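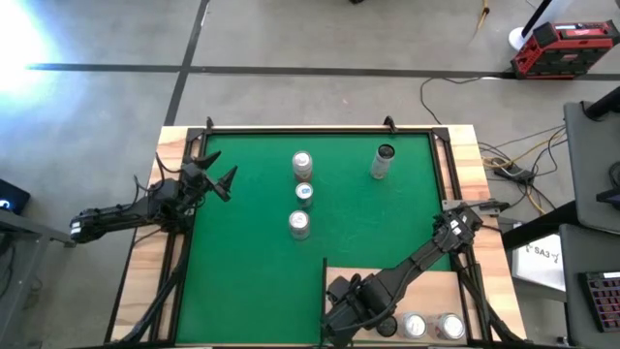 Home | Datasets | Methods | Docs | Contact

# Mediter: two-arm can sorting, data card

Print this page | E-mail this page

Last change: Jul 9, 2020
Maintainers: Tullio Vitale, Ubaldo Melis

## Summary

Mediter is a set of 2,000 teleoperated episodes. Two arms move drink cans and other small containers over a green table. We collected it to test Stavmont, our method for choosing the grasp height before the fingers close.

## Recording

Each episode starts with the grippers open. The operator brings one arm over a can, lowers it and closes the fingers. Episodes are at most 20 seconds long. Joint positions and video are saved together. 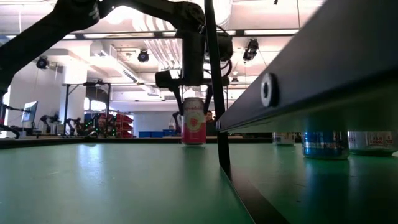
Fig. 1. Gripper open over a pink can, fingers on both sides.

## Result

We trained the policy with 3 random seeds. With Stavmont, almost 10 per cent more grasps succeeded than with the fixed height. The gain is larger for tall, slim cans. For short cans we did not find a clear difference.

## Known problems

- Shiny lids disturb the height estimate.
- Episodes from May use the older calibration. Please convert them with `mumside_convert.py` before training.
- The `monti` split has no labels for failed grasps.

This site uses cookies to remember your settings. Accept | Decline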